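Gallery: House Rules for Manipulation in the Lisetti Kitchen

Posted 10 March 2020, Derkville simulation group

The Lisetti kitchen is the rendered workspace used in Derkville for household manipulation trials. It has one run of counter with a cooktop and built-in appliances, and it is used to check arm behavior against the Escobar practice notes before any hardware time is booked. The notes are an internal document. They do not replace the safety standards that apply to physical cells, and passing them in simulation is not evidence of compliance with any of those standards.

The gallery is kept short on purpose. Each entry gives the rule numbers that apply and the points a reviewer should check. Full text of the rules is in the January revision. Earlier copies should be discarded, as the numbering changed from rule 9 onward.

Terms used in the entries

Held object: anything in contact with the gripper and moving with it.
Fixed item: anything that the task file does not ask the arm to move. A fixed item can still be knocked over, so it counts for clearance.
Sharp item: any knife, in a block or out of it.
Reach-over: any pose in which a link passes above or in front of a surface that is not part of the task.

Carrying past the cooktop

Rule 13 covers reach-over. The upper link crosses in front of part of the cooktop, with a small orange-and-brown object at the gripper, partly hidden by the arm. The plate with the fish is next to the link and counts as a fixed item unless the task file names it. Check link clearance as well as gripper clearance - most rejected runs pass on the second and fail on the first.

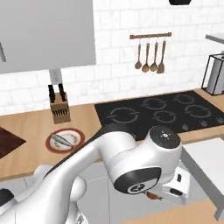 Approaching a counter with a loose knife

Rule 20 applies whenever a sharp item is out of its block. The planner must treat the full length of the blade as occupied space, including the tip, and must keep a fixed margin around it for the whole approach. The margin is set in the task file and may be raised by the reviewer. It may not be lowered.

Where food lies next to the knife, the grasp target must be recorded as the food item by name. A target recorded as "nearest object on board" is rejected without review. 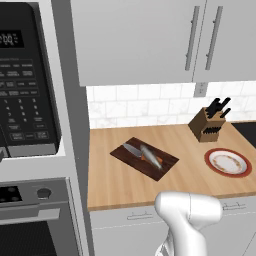 Gripper at the counter edge, between the cutting board and the empty plate. Knife and carrot on the board; rule 20 in force.

Notes for reviewers

1. Run each task file with the seed list supplied by Povier. The current list has 501 seeds. Partial runs are accepted for debugging only and must be labeled as such.

2. Log contact events at every simulation step. A run is stopped at 3000 steps whether or not the task is complete, and a stopped run is scored as incomplete.

3. Any contact between an arm link and a fixed item is a failure, even if the item does not move. Contact between the gripper and the surface under the target is allowed if the task file says so.

4. The cooktop is treated as on in every task, whatever its state in the task file. This was disputed in the last revision and kept. The cost is a longer path in a few tasks, and the benefit is that one path can be reviewed for both states.

5. Appliance doors are closed at the start of a run. Tasks that open the oven or the microwave are covered by a separate set of rules and should not be filed with counter tasks.

6. Still images may be attached to a review as an aid to discussion. They do not count as a record of clearance, as distances cannot be read from a single view. Attach the contact log and the joint log as well.

Changes to the rules are requested through the Escobar change form. State the rule number, the task file affected and the proposed wording. Requests without proposed wording are returned to the sender.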